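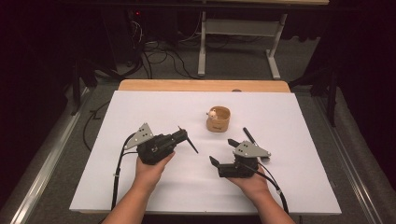 Ruvness Community Hall – kitchen and fire safety walk-through
Date: 30/07/2024
Checked by: Cleiton Vieira

Exit doors, front and side: OK. Both swing wide open with one push. The new hinges are a joy!

Extinguishers: OK. All 7 on their hooks, pins in, needles in the green. Tags good until February.

Smoke alarms: OK. Every one of them sounded, and loud enough to hear from the parking lot – great result after last year.

Emergency lights: NEEDS WORK. The one over the back stairs went dim after two minutes. Horacio Echeverría has the spare battery and will swap it.

Stove hood and filters: OK. Cleanest I've ever seen them, big thanks to the Gumede supper crew.

Fridge: OK. Door seal is tight all the way down.

Outlets near sink: OK. Test buttons trip and reset as they should.

First aid box: NEEDS WORK. Burn gel is out of date and we're low on the small bandages. Order a pack of 100.

Back stairs: OK. Handrail is solid, and the grip tape has held up really well on the top steps.

Storage closet: Paint cans moved away from the heater. Please keep it that way!

Recheck the back stairs light once the battery is in.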